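The Spoon from Weltidach

My mother left me a wooden spoon and a recipe for 400 grams of flour. There was more, of course. There were two coats, a sewing box, and a debt at the Van Acker bakery which I paid on the first day. But when people ask me what I have from her, I say the spoon and the recipe, and they nod as if this is enough.

The recipe is for a soft bread that we eat on 6th January in Weltidach. It is not baked in the oven. You cook the dough in a pan, on a low flame, with the lid on, and you must turn it once. My mother turned it with her hand. I turn it with a plate, and for this she always laughed at me.

This year I decided to make it again. I had not made it for nine years. My brother Emil was coming with the train from Mitirari, and he would stay for one night only. We had not talked much since the funeral, and I thought that if there was bread on the table we could talk about the bread.

In the morning I cleaned the kitchen. I am not a person who cleans well. I begin with the cupboard under the sink and then I find something, an old bill or a candle, and I sit on the floor with it. That morning I found the paper bag where my mother kept her lids. Not one of these lids fits a pan that I own. I washed them all and put them back in the bag.

Then I warmed the milk. The recipe says "warm like a child's bath," and it does not give a temperature. I put my finger in it, took it out, and put it in again. I had a child's bath in my head, the blue one we both used, Emil first because he was older. By the time it came to me the water was never warm. So perhaps I have always made this bread with milk that is too cold. I had not thought of this before.

I mixed the dough and covered it with a cloth. The recipe says it must sleep. I walked to the window and back sixteen times, because I wanted to do something and I did not want to look under the cloth. Outside it had started to snow a little, the kind of snow that does not stay.

Emil came thirty minutes early. He stood in the hall with his bag and did not take off his shoes.

"It smells like her," he said.

"It is only the yeast," I said.

He came into the kitchen then, in his shoes, and he looked at everything slowly, the way a person looks in a shop where he will not buy. He picked up the spoon. He turned it over to see the back, where there is a dark mark from the time it fell against the burner. I was six years old and I let it fall. My mother said it was Emil who did it, because she was angry with him that week about something else, and he got no dessert until Sunday. I never corrected it.

"I remember this," he said, with his thumb on the mark.

"It was me," I said.

"I know it was you. I was standing behind the door."

He put the spoon down on the stove, where she always put it. I had also put it there, all these years, and I had never asked myself why.

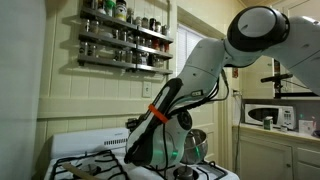
Nathalie Postma
Fiction contributor, Vanent

"Why did you not say it?" I asked him.

He thought about this for a long time. He lifted the cloth from the dough, and I did not stop him, although it had to sleep longer.

"You were small," he said. "And it was plum cake. I did not like plum cake."

I laughed so much that I had to hold the edge of the sink. He laughed too, but more quietly, and he took off his shoes at last and carried them back to the hall. When he returned he had washed his hands. I lit the flame and made it low. We put the dough in the pan and I looked for a lid in the paper bag, although I knew about the lids. Emil tried them one after another. In the end he took a dinner plate from the cupboard and laid it on top, upside down.

"She would be angry," he said.

"She would laugh," I said.

We waited. He told me about his apartment in Mitirari, and about the neighbor who plays the same song every evening and always stops at the same place. He sang it for me, up to the place. Then it was time to turn the bread, and I reached for the second plate, but Emil had already pulled up his sleeve.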